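Part-Time Sorter and Packer, Small Parts
Umness Bead and Button Supply

Umness fills mail orders for beads, buttons and jewelry findings. We are hiring 2 people for the sorting room on Owino Street. The job is 20 hours a week, mornings, with a start date of Dec 10, 2024.

What you will do

Sort loose stock by size and color into compartment organizers. Check each order against its slip, bag it and label it. Wipe down your table at the end of every batch. Small pieces get lost easily, so we work on plain white tabletops and keep them clear between orders.

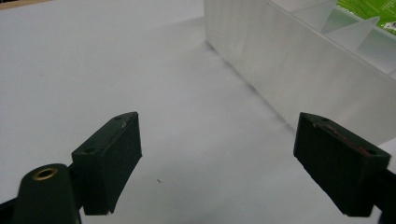
What we are looking for

Good close-up eyesight, with or without glasses. Patience with repetitive work. You should be able to sit or stand at a table for a full shift and lift boxes up to 40 pounds. No experience needed. Mwanahawa Mussa trains all new sorters during their first week.

A normal morning is over 74 orders per table. We care more about correct counts than speed, and new people are given a lighter load until June.

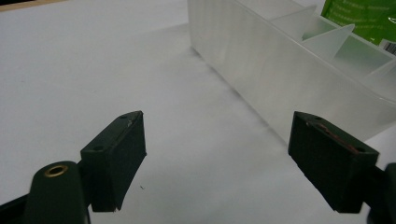 White tabletop in the sorting room.

Pay and how to apply

Pay is hourly and goes out every other week. Parking is free behind the building. The bus stops at the corner by Lolo Bakery.

Send a short note with your work history and the mornings you can work to Tekle Hadgu, or drop it off at the front counter. A resume is fine but not required. We will ask you to do a short paid sorting trial before we make an offer.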